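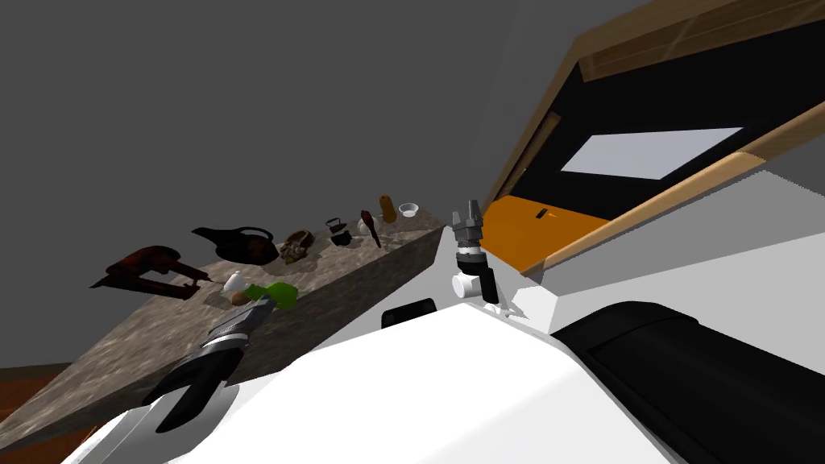 The counter shift

At the Ututthorpe returns depot, the job nobody wanted was the mixed counter. Goods sent back by customers arrive in no order at all, a kettle next to a drill next to a spray bottle, and someone has to pick up each one, turn it over, decide what it is and put it where it belongs. Until last December that was done by hand on every shift. Now a good part of it is done by Rillovura, a two-armed robot supplied by a firm in Cendport, and the people who used to stand at the counter do something else for most of the day.

The depot employs 71 people. Management says none of them has lost a job to the robot, and the staff who spoke to this magazine agreed that this was true so far. What has changed is who does what, and when.

Most of the robot's training takes place in simulation. Before Rillovura handles a new kind of item on the depot floor, it practises in a computer model, where household things are set out on a stone worktop: a black kettle, a small woven basket, a cast-iron teapot, a green spray bottle lying on its side. The left gripper has two fingers. A basket and a teapot need to be held in quite different ways, and the model is where those differences get worked out. A dropped teapot costs nothing there.

The rendering runs on computers in what used to be the depot's second tea room. Four former counter workers now spend part of each week there. They choose which objects go into the model, place them, and mark each attempt as acceptable or not. None of them had worked with software of this sort before. Their training lasted 12 days, and they were paid at the normal rate while it went on.

One of the four, who spent 7 years at the counter, said her main use to the engineers was knowing how things come back. "They'd lined everything up like a shop," she said. "Nothing comes back like that. It comes back on its side with the lid off." She asked for bottles to be laid flat and for small things to be put close to larger ones, and the next set of layouts was changed.

She likes the work. Her back is better than it was, and she finishes at the same time every day. She also said she misses the talk at the counter, where there were usually five or six people within earshot. In the tea room there are two at a time, each with a screen.

Others are less pleased. Those who stayed on the floor now mostly deal with what the robot passes over, and that means the awkward items: things with trailing leads, things packed badly, things that have leaked. One man said the easy ones used to give him a rest. "You'd get a tin, you'd get a box, you'd get your breath back," he said. "Now it's all the horrible stuff, one after another."

The depot accepts that this is a real problem. After complaints in the new year, it added a second break to the floor shift and began moving people between stations every 2 hours. Staff have asked for the robot to leave a share of the simple items for the human line. The supplier says this can be done with a change of settings. The depot has not yet agreed to it, as it would bring the overall rate down.

Pay is the other open question. The tea room work carries a small supplement, agreed for a trial period only. The floor work carries none, though most people there say it has become harder. A review is due to report on 2026-03-31, and both groups have been asked to keep a record of their tasks until then.

Eze, a smaller site owned by the same company, is watching closely. It handles fewer returns and has no spare room for computers, so its staff would rely on layouts made at Ututthorpe. Some of them have been over to see the robot at work. They asked about noise, about who is called when it stops, and about whether the night shift would be kept.

The last of these has no answer yet. At Ututthorpe the night shift is still running, with a smaller crew at the counter and the tea room locked until morning.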